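March, hand-held gripper kit from Skelta, on trial

Renji Chiba wants a verdict before the quote lapses. The quote is £1959 for the set, spare pads extra, naturally. Pads are foam-faced, six in the box. The brochure promises "confidence with soft goods", so soft goods it is.

Started with the bear in the clear tote. Approached low, with the fingers open either side of the base. Vinyl creases as it pleases and Drurlow's tracking software has never cared for shiny things — will check the log before blaming anyone.

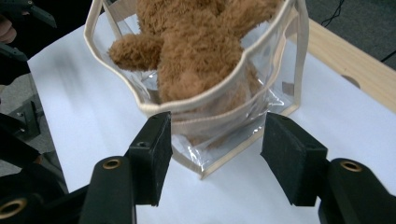

## Fur

Long pile is the real argument for buying. Asked Skelta for a grip force figure on plush and got a PDF about cardboard boxes. Our own number from the Vernier gauge will have to do, once somebody finds the lead. Tan fur between the pads for this one, squeezed enough to pinch it at the middle.
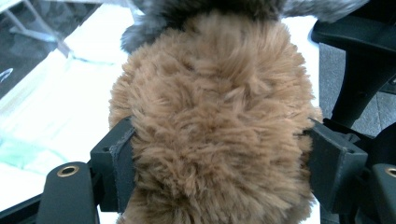
Can we hire the kit before committing?

Three weeks at £297, deducted from the price if we keep it. Tamuno wanted a deposit on top for theirs.

To do: ask about pad wear, get the hire terms in writing, return Renji's screwdriver.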